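From: Umar
To: thelist
Subject: Re: [packing] Small stuff, the junk drawer problem, and are trays cheating

Ismail wrote:
> I am at the stage of the move where all the big things are in boxes
> and I feel like a genius, and then I open the drawer next to the stove
> and I want to lie down on the floor. Keys to locks I don't own. Rubber
> bands. A single dice. I have been at this drawer since Sunday and the
> drawer is winning.
>
> My sister says tip the whole thing into a bag, tape it shut, write
> DRAWER on it and deal with it at the other end. I did exactly that
> last time, which is why I have a bag marked DRAWER from the last
> place, still taped. It is now in the new drawer. So technically I
> would be packing a drawer inside a drawer.
>
> Two questions for the list. One, does anybody sort this stuff before
> it goes in the box, and into what? Two, I saw somebody in the archive
> recommending open trays, and to me an open tray is just a box that
> gave up. Convince me or don't.
>
> Also whoever said to wrap glasses in socks, I now have no socks.

Ismail, I was the tray person, or one of them, so I suppose I have to stand up for it. I've moved 4 times in my adult life, the last one from Lorkby to Cistov with a van that was a foot shorter than promised, and I have made your DRAWER bag too. Mine said MISC. I opened it two years later looking for a tape measure and found a tape measure, so I put the bag away again in a very good mood.

First the sorting. Yes, I sort, but only in a lazy way, and only on a table with a cloth on it. The cloth matters more than you'd think. Small things roll. Screws especially have an ambition to be under the refrigerator. A cloth with some texture to it, a waffle weave or an old towel or a bedspread you have fallen out with, keeps them where you put them, and when you're finished you lift the four corners and whatever is left goes into the trash or back into the drawer, depending on your character. I once tried this on a glass coffee table and it sounded like hail.

Then you tip out one handful at a time. Please do not tip out the whole drawer. I know it feels decisive. You will stand there looking at a heap the size of a sleeping cat and then you'll go and make a sandwich, and the heap will be there at bedtime. A handful is an amount a person can have opinions about.

My piles are these:

Goes in the tray: anything I'd be upset to lose or to sit on.
Goes in the bag: anything that has a twin or a set. Batteries, hooks, picture wire.
Goes in the mouth or the trash: snacks.
Straps and buckles: their own pile, see below, I have feelings.
Tape: stays on the table. Always. More on this too.

That's the whole system. I had a bigger one once, with labels and a spreadsheet, and by the time I'd finished the spreadsheet the people with the van were ringing the bell.
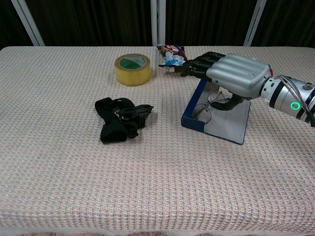

Eyeglasses in the tray, tape still on the table, buckle strap waiting its turn.

Now the tray itself. It's a shallow cardboard thing with a dark blue rim, light gray inside, and glasses are the best argument for it that I've got. Wire frames don't break in a move the way plates break. They get leaned on. You put them in a bag with a stapler and a bicycle lamp, the bag goes under the toaster, and you arrive in your new town looking at everything on a slant. In a tray they lie flat and you can see them, so you don't put the stapler on top. That's the entire technology. A box with a lid invites you to stop thinking. With a tray you have to keep looking at what you did.

To your point that it's a box that gave up: fine, but you don't ship it open, you pack it last. The tray goes on top of the clothes in the last box, or on somebody's lap in the front seat, with a dish towel over it and a second tray upside down on top of that if you have one. Two strips of tape across. It's then a box, and you can respect it again.

How big? Mine takes a pair of glasses lying down and has space left over for a watch or the spare keys. Don't go bigger. A big tray turns into a drawer, and you'll be writing to this list again in the spring.

About the tape. I said it stays on the table and I want to be firm on this, as firm as a man can be who once taped his tape inside a box. I have done that. I heard it roll around in there when I picked the box up. The box was already stacked and wrapped, and it was the last roll, and the store in Lorkby closed at noon. So the roll gets a parking spot. Mine lives toward the back of the table, lying on its side with the hole facing up, so that it can't wander off, and so I can drop the end-of-roll bits and the odd rubber band in the middle of it. Fold the end of the tape over on itself before you put it down. You know this, everybody knows this, and I have still spent a good part of my life going around a yellow roll with one fingernail.

For the record, and for whoever is budgeting, the last move took 13 rolls. I had bought two. The other eleven were bought one at a time, in a temper.

Straps. Everyone who has ever owned a bag owns loose straps with a plastic buckle half on the end, and the other half of the buckle is in a different city. My rule is that a strap gets one chance. Lay it out on the cloth, look at the buckle, and ask what it clicks into. If you can say the name of the object out loud, the strap gets rolled up tight, starting from the buckle end, and goes into the bag with that object. If all you can say is "that could be useful," well. I have 40 of those. I counted them the night before the Cistov move, when I should have been defrosting the freezer. They're in the attic and they have not been useful, though they have tangled themselves into something I'd call a hammock if it could hold a person.

Do not leave them crumpled, is what I'm saying. A crumpled strap will reach out of a box and take hold of a lamp cord, and the two of them will be married by the time you arrive.

Snacks next, and I realize this wasn't asked. Whenever you sort small stuff there will be a small crinkly bag of something on the table. Either you found it in the drawer or you put it there yourself to keep your strength up, and after an hour you can't say which. Check the date before you commit. I've eaten a cracker from a previous address and I don't recommend it, though I'm writing to you, so it can't have been so bad. Keep the snack at the far side of the table, away from the tray. Crumbs get into the hinges of glasses and you'll be picking at them with a pin.

On the socks: I believe that advice was for drinking glasses. If you've put your reading glasses in socks, go and get them out now, because you'll throw those socks in the wash the minute you arrive, everyone does. If you've put the drinking glasses in socks then carry on, and go barefoot, it's May.

As for the bag marked DRAWER from the last place. I would like to tell you to throw it out unopened, and there are people on this list who'll say so by tonight. I can't. There's always one thing in there. In mine it was the little key that bleeds the radiators, which I had by then replaced, twice. Open it over the cloth, a handful at a time, after supper, with the radio on. You'll be done sooner than you fear. Then put the lone dice in the tray. I can't defend that, but I know I'd want it kept.

One practical thing before I go back to my own mess. Somebody asked last month about weight, and the box I use for the last-in stuff came to 1375 grams on the kitchen scale with both trays and the towel in it. So it can ride on top of anything, including the cake tin. It cannot ride underneath anything, including the cake tin. I wrote that on the side in marker and it still arrived under a bookcase, but the glasses were fine.

If anybody on the list has a home for buckles of the squeeze-on-both-sides kind, female half only, write to me off list. I'll pay the postage. I'll pay it both ways if you promise not to send them back.

Umar
(Cistov, second floor, still one box in the hall)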